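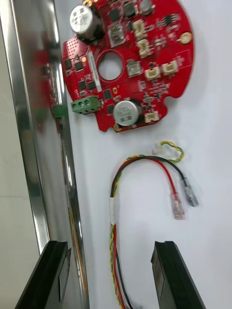 Page last changed: Wednesday, 5:12 pm

Notes for the open mic talk, Govis back room. Keep it under 12 minutes.

Start with the claim on the flyer: reading aloud "brings poems to life." Does it? I've sat through plenty that died up there.

Read Deisy Apaza's short one twice. First flat, then in Poet Voice — they'll know it when they hear it. Pause. Don't explain.

Intros. Shivam Nautiyal timed his own: 5 minutes of setup for a 2 minute poem. He gave me permission to say so.

Musicians get the same treatment. Tuning is not a set.

Skip the Rernarness story if Beatrice Koech is in the room.

Questions, then hand over to Pendo Langat for the first reader.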